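The Sidekick Who Stayed Home: Comic Supporting Players and the Oltorent Pictures
Student Project Report, Film and Media Studies, Parkton College

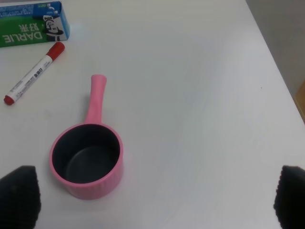
One member of the Mutham Film Society objected to the premise in writing before the project began, arguing that a sidekick is only a smaller lead and that any study of the type would end up as a study of billing order. The objection was useful. It led the group to set billing aside and to look at what supporting comic actors were given to do on screen.

1. Scope

The project examined 28 comedies released by the Oltorent studio from 1945 until its closure. Prints or transfers of all of them are held in the Piątek Collection at Parkton College. Thirteen have a recurring supporting character, usually a neighbor, lodger or brother-in-law, who appears in more than one film under the same name. These 13 form the core of the study. The remainder were viewed once and used for comparison.

2. Method

Each core film was viewed twice by at least two students. The first viewing was made without notes. During the second, students recorded every entrance and exit of the supporting character, the room in which the character appeared, and whether the plot changed while the character was present. Where two students disagreed, the passage was viewed again in the group meeting. Dialogue was checked against the studio's continuity scripts where these survive. Two scripts are missing their final reels.

3. Findings

The supporting character is most often found in a kitchen or hallway and seldom outdoors. In the early films the character delivers news and leaves. In the later films the same character remains in the room after the news is delivered, and much of the comedy comes from the failure to go. The costume drama set in 1856 is an exception: its lodger has only one long speech, given on a staircase, and is not seen again.

The group had expected the character's screen time to grow as the series went on. It did not do so consistently. What changed was placement, with later entrances falling closer to the end of the film.

4. Limitations

Several transfers are incomplete, and one has no sound in its second half. The group did not have access to audience records and therefore makes no claim about how the films were received. Trade reviews were consulted in November but covered too few of the titles to be included.

5. Further Work

The viewing sheets have been deposited with the Piątek Collection. A later group may wish to compare them with the studio's short subjects, which were outside the scope of this report.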